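Last updated: Thursday, March 2, 2023
Posted by esayce in Household and Storage

Moving interstate in May and the removalist has quoted by volume. Is it cheaper to sell the kids' flat-pack shelves and buy again at the other end? Ustona quoted me 2,000 dollars for the lot, 691 of that for the furniture from the two bedrooms.

kuohua_su
Sell. Chipboard doesn't survive being unscrewed twice. We moved four units from Graletstead and two had stripped holes by the time they were back up.

ntombi.m
Disagree. Leave them assembled, take the backs off and wrap them in blankets. Ours have done three moves. Replacing them came to 1,173 when I priced it, and that was before delivery.

kuohua_su
Yours might be better quality. And you pay for the air inside if they go assembled.

ntombi.m
You don't if you fill them. Doonas and soft toys go in the gaps.

boonsong
Check the contract first. Firkero wouldn't cover anything we had packed inside furniture, and I only found that out when I claimed for a lamp.

esayce
Thanks all. I rang Ustona and they will take them assembled with soft things inside, no cover on the contents. Leaning towards keeping the white one and selling the rest - the kids are attached to it.

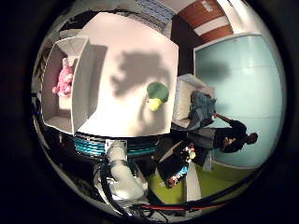 I'd still want about 40 dollars each for the others. Does anyone know if the Chávez street sale is on before May?

szuyu_y
It is, but put them online as well. Shelves are slow to go at the street sale.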